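Kit corner: the Protard two-arm bench package, borrowed and poked at

Members who read the last issue to the end will recall that we had put our hand up for a loan of the Protard, the two-arm bench package Lanis has been offering to schools, makerspaces and anyone else with a sturdy table and a tolerant power bill. It arrived at the Lorkcombe workshop in June, in more foam than I believed the world still made, and we have now had it long enough to hold opinions.

The offer first. Lanis rents the package at $179 a day, with a minimum of two days, and that covers both arms, both grippers, the control box, a licence for the software and a phone line that is answered by a human being until 4 in the afternoon. Freight is extra. Freight is always extra. If you are out past Chisholm, get the freight quote before you get excited, as ours came close to matching a day's hire.

Set-up is described in the manual as "straightforward". The mechanical side is, to be fair. The arms bolt down, the cables have coloured sleeves, and the only tool we had to go hunting for was a 10 mm spanner, which had gone wherever 10 mm spanners go. The software is another matter. It wants an account, then it wants an update, then it wants the account again. Allow a morning, and bring a thermos.

Once running, the Protard is a likeable thing. You can teach it by hand, pushing an arm through the motion while the software records the positions, or you can build a routine out of blocks on the screen. Our younger members went straight to the blocks and our older members went straight to pushing the arm about, and both got something moving before lunch. The emergency stop is large, red and well within reach, and was tested more often than strictly necessary.

Grumbles: the fans in the control box have one speed, and it is the speed of a small hovercraft. The saved routines are listed by the time they were made and can't be renamed without exporting them, so by the second day we had a whole column of numbers and no idea which was the good one. The printed quick-start card refers to a menu that has been moved. Lanis says a revised card is on the way – we have asked them to put it in with the next loan.

Bench session, both arms in use:
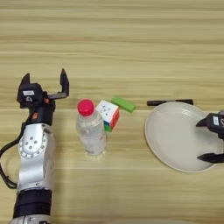
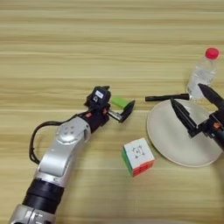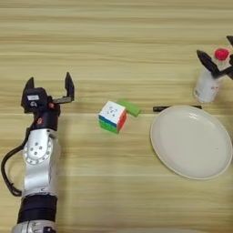

On the question of whether we should hire it again, my vote is yes, for a long weekend and with a proper plan. The package comes with its own list of suggested exercises, most of them involving identical cubes in a neat row, and I'd skip those in favour of whatever is in the drawers. A marker lying along the rim of a plate is a far better test of someone's programming than a row of cubes, and so is a bottle with a screw cap, where you have to decide how high up to take hold before you teach the arm anything. I'd like to see teams set each other a table of odds and ends and swap over at half-time. It would also get us through the winter without another soldering night, of which I feel we have had our share.

If you want to be in on a second booking, put your name on the sheet by the kettle at Lorkcombe. Lanis will hold the rate for us until the end of August. Bring a laptop with some free space on it and, if you own one, a 10 mm spanner.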